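Ollside by Bus and on Foot: Notes After a Long Stay

July 18, 2026

I rented a room in Ollside from April until last week. I went for the cheap rent and the rail link, and I stayed longer than planned. These notes cover transit, housing, connectivity and costs. I did not do much sightseeing, so look elsewhere for that.

Getting in

The regional train stops at Ollside twice in the morning and twice in the evening. The platform is on the north side of the river and the old town is on the south side. The footbridge takes 15 minutes with a rolling suitcase. The road bridge is longer but has a proper sidewalk the whole way. If you arrive on the last train, use the road bridge. The footbridge lights go off before it gets in.

There is no ticket machine on the platform. Buy the return leg before you leave, or pay the conductor in cash. The conductor on my train would not take a card.

Local buses

Two lines matter. Line 5 runs from the station through the center and up to the Kuder district. The other line goes out to Cikesitz and back, with a long layover at the far end. The printed timetable at the stops was the winter one for my first few weeks. The one taped inside the bus was correct, so take a picture of it on your first ride.

Fares are flat. A transfer is valid for 40 minutes from the time stamped on it, and the stamp is the time of boarding. On the Cikesitz line that means your transfer is often dead by the time you get back into town. I started buying the day pass after the first week and stopped doing the math.

Housing

I looked at three areas.

The old town has the most listings and the thickest walls. It also has delivery trucks before dawn, and few of the buildings have elevators. My phone lost its signal in every stairwell I tried.

Kuder is uphill and newer. Rooms are smaller, windows seal properly, and there is a supermarket at the bus loop. I ended up here. The walk down to the center is pleasant and the walk back up is not. Hot water in my building came from a shared boiler and was unreliable late in the evening.

Cikesitz is a separate town of almost 2,000 people. Rent is lower and there is a good bakery, but the last bus back leaves too early for anyone who wants dinner in Ollside.

Ask any landlord whether heating is metered or shared. Mine was shared, and the April bill was higher than the one for the rest of my stay put together. Ask to see an old bill before you sign.

Working and internet

The connection in my room was fine for calls in the morning and poor after dinner. I moved the router off the floor and onto the wardrobe, which fixed about half of the problem. A wired connection fixed the rest. Bring your own cable. The shop that sells them closes for a long lunch.

The public library has desks, outlets and a network that logs you out every hour without warning. Cafe Villalobos, across from the bus loop, has better coffee and one usable outlet, next to the restroom door. Buy something every couple of hours and they leave you alone.
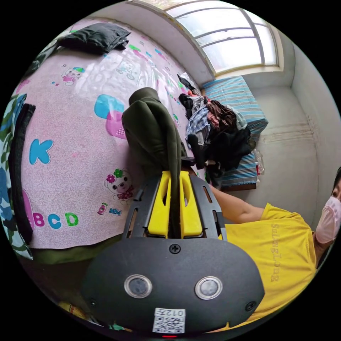
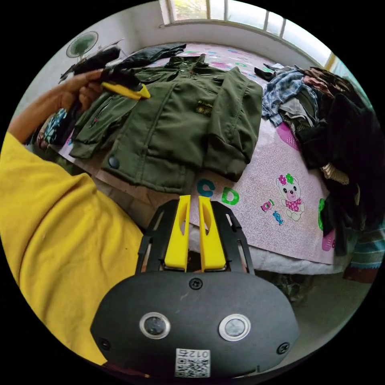

Costs and what I would change

Rent was my largest expense, followed by heating, then food. Transit came last by a wide margin, even with the day passes. Groceries at the covered market were cheaper than at the supermarket for vegetables and eggs, and more expensive for everything else.

Next time I would come in late spring, after the heating is off. I would still pick Kuder, but a lower floor. I would bring a power strip, a longer network cable and shoes with a real tread, as the steps down to the river are polished smooth and there is only a handrail on one side. I would also book the first two weeks only and look for a longer rental in person. The listings in the window of the agency by the market were not online, and two of them were better than mine.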